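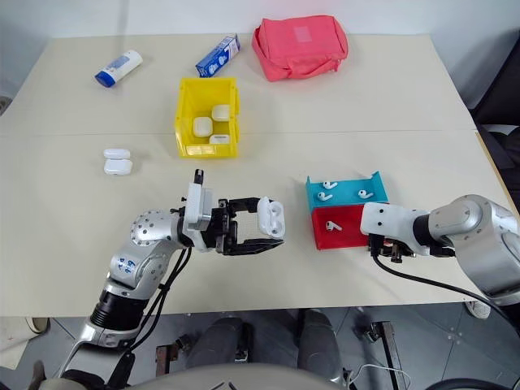 What is the offside rule? (And why does everyone shout about it?)

OK so you're watching a match, the ball's in the net, everybody's jumping about. Then a flag goes up. No goal. Groans all round. Offside!

Let's sort it out, quick as we can.

The basic bit

You can't hang around by the other team's goal waiting for a pass. Goal-hanging, your grandad probably calls it. The rule looks at one moment only: when your team-mate plays the ball. Freeze it there, like pressing pause.

Now ask three things.

Are you in the other team's half? If you're in your own half, you're fine. Stop worrying.

Are you nearer their goal line than the ball is? If you're level with the ball or behind it, fine again.

Are you nearer their goal line than the last 2 defenders? The goalkeeper counts as one of them, usually. Level with the second-last one is fine too.

Yes to all three = you're in an offside position.

But that's not always a foul!

This is the bit grown-ups get wrong. Standing offside isn't against the rules. You have to get involved. So, playing the ball, or blocking the keeper's view, or getting in a defender's way. If you're just stood over by the corner flag tying your boot, play carries on.
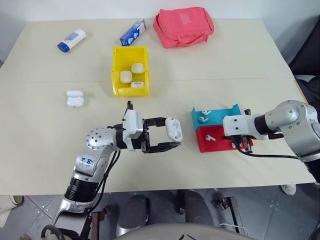
Which bits of you count?

Head, body, legs, feet. Not your arms or hands, you can't score with those. So a knee can be offside. A toe, even. A pointing finger can't.

When you can't be offside

From a throw-in. From a goal kick. From a corner. Get it straight from any of those and you can stand wherever you like. Handy one to remember, loads of players forget.

Try it: a story

Noemí has the ball in midfield. Uriel is up front, and when she kicks it there's one defender and the keeper between him and the goal line. He's level with the defender. He runs, gets the ball, scores. Goal? Yes! Level is onside, and it doesn't matter that he was miles past her by the time the ball got to him.

Same again, but Uriel sets off too early and he's a step past the defender when Noemí kicks it. Flag up. The other team get a free kick, an indirect one, wich means somebody else has to touch it before it can count as a goal.

Who decides?

The referee. The assistants run up and down the touchlines with flags, trying to stay in line with the second-last defender. Hard job, looking two ways at once. Big matches have video to help, your school match won't.

Have a go yourselves at playtime, one of you being the assistant with a jumper for a flag. Swap over after every few goes so everyone gets a turn at at being shouted at.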